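Swapped ride apps this fall. Used Ukance for two seasons, moved to Atesell in October. Notes for anyone thinking about the same thing.

Export first. Ukance lets you pull your rides as GPX, but only 14 at a time. I had 261. It took most of an evening.

Atesell took all the files but dropped the photos and the ride names. Everything came in as "Imported ride." I renamed the ones I cared about and left the rest.

Total for the year is off. Ukance had my longest month at 671 miles, Atesell shows less for the same rides. I think it cuts out stops and slow parking lot stuff. Haven't checked.

Route planning is better on Atesell. You can drag the line onto a back road and it stays there. Ukance kept pulling me back to the highway outside Steltbridge.
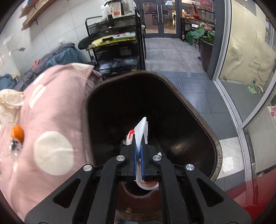

Tissue held over the trash.

Offline maps work. Lost signal for the whole stretch past Eklund and the route kept going, turn prompts included. Download the area the night before, it's slow on phone data.

Group rides are weaker. On Ukance everyone showed up on the map. Atesell only shows riders who joined from the invite link, and the link expires. Two people in our group gave up and just followed the bike in front.

Battery: left home at 96 percent, screen on the whole way, no charger. Phone died before lunch. Get a USB mount.

Keeping the free Ukance account for now so I can still see the old ride photos. Paid plan is canceled.

If anyone knows how to bulk rename rides in Atesell, reply here. Support hasn't answered.

Dec 5, 2019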